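The Sanham Wedding Styling Set is a collection of written descriptions of wedding colour schemes, table settings and reception layouts. It is kept by the Pamard Events Library and is free to use for planning, teaching and non-commercial study. Please read this file before using the records.

Last revised: 10th February

## Summary

The set holds 2,000 short entries. Each entry records one styling scheme as it was written up by a planner, florist or stationer, and covers the palette, the season, the type of venue and the main items on the guest tables. Most entries run to a single paragraph. Where a scheme was used at more than one wedding, it has one entry only, with the later weddings listed in the `repeat` field.

Entries came from 40 contributing businesses in regional towns and cities. The largest single contributor is Fagundes, a floral studio whose order books supplied most of the autumn and winter schemes. Joklow, a stationery house, supplied the wording and colour notes for invitations, menus and place cards.

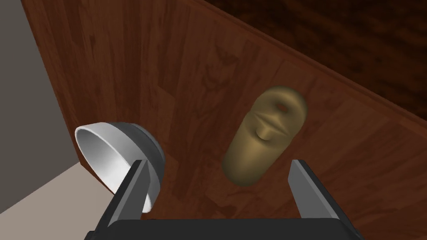

Contributors were asked to use their own colour names. The library did not replace these, and a reader will therefore find "oxblood", "claret" and "wine" side by side. A second field, `colour_group`, places each name in a broad family so that entries can be sorted. Both fields should be cited when a palette is quoted.

## Fields

| Field | Contents |
|---|---|
| `entry_id` | Running number, never reused |
| `season` | Spring, summer, autumn or winter |
| `colour_name` | Contributor's own wording |
| `colour_group` | Broad family assigned by the library |
| `venue_type` | Hall, garden, winery, place of worship, private home, other |
| `table_items` | Linen, centrepieces, candles, favours, place cards |
| `flowers` | Common names, separated by semicolons |
| `repeat` | Later uses of the same scheme, if known |
| `notes` | Free text |

The `flowers` field uses common names as supplied. Some of these differ by region, and the library has added a botanical name only where the contributor gave one.

## Preparation

All entries were typed from paper or copied from supplied files, then read by a second person. Names of couples, guests and celebrants were removed. Street addresses were removed. Prices were kept out of the set at the request of several contributors and should not be inferred from the list of items.
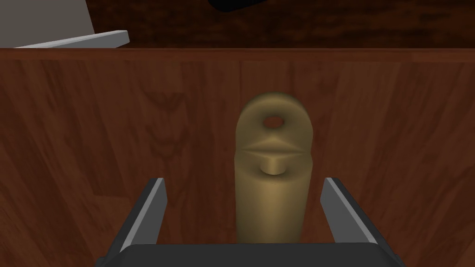 *Brass-coloured piece with a small round hole near the top, standing upright between the open fingers of a gripper.*

Spelling was corrected without comment. Grammar was left alone unless the meaning was unclear, in which case the original wording is given in `notes`. Some 70 entries have no season recorded and are marked `unknown`. They should be left out of any seasonal comparison.

## Known limits

- Garden and winery receptions are better covered than those held in private homes.
- Contributors chose which schemes to send. Plain or low-cost weddings are likely to be under-represented.
- The `table_items` field does not record how many of an item were used.
- Cultural and religious customs are mentioned only where the contributor wrote about them. The absence of a note should not be read as the absence of a custom.
- Version 2 corrected a fault in which centrepieces and ceremony flowers had been entered together. Users of the first version should download the set again. 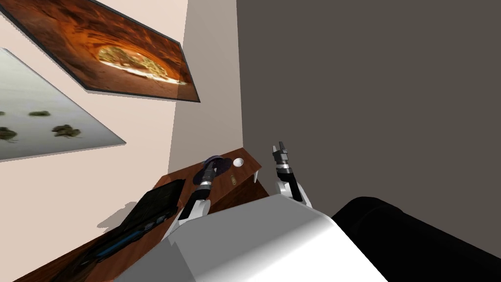 ## Permitted use

The set may be copied, printed and shared for non-commercial purposes, provided the library is named as the source. Businesses wishing to reproduce entries in a catalogue or paid course must apply in writing. Contributors keep all rights in their own logos and printed designs, none of which form part of the set.

## Suggested citation

> Pamard Events Library. *Sanham Wedding Styling Set*, version 2.

## Corrections and contact

Requests to correct or withdraw an entry should be addressed to Valdir Nogueira, Records Officer, Pamard Events Library, and should quote the `entry_id`. Withdrawn entries are removed from the next version and their numbers are left vacant. New contributions are accepted each January on the library's standard form.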